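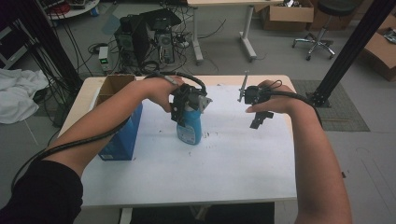

I had been meaning to go to the Ziscombe spring water open day for years, and this February my sister finally talked me into it (she drove, too, bless her). It's 14 miles past Immont on a road that seems to be all bends, and we got there just as the Sunday morning tour was setting off. Our guide, Hongmei Meng, grew up near the spring and clearly loves it. She took us up to the well house first, then into the tasting room, where I learned that water really does have a taste once you stop gulping it! I've always been one for an upright blue plastic bottle with a blue and white label, like the one on the white tabletop, and I never gave much thought to what went into it.

The well goes down 469 feet, and the old stone cover over it is lovely, all mossy on the north side. After that came the bottling hall, noisy and cold, so bring a sweater. Tickets were $2 and that included a cup of very good soup. We bought a jar of honey from the Tapia farm stand by the gate and ate our sandwiches in the car with the heater on.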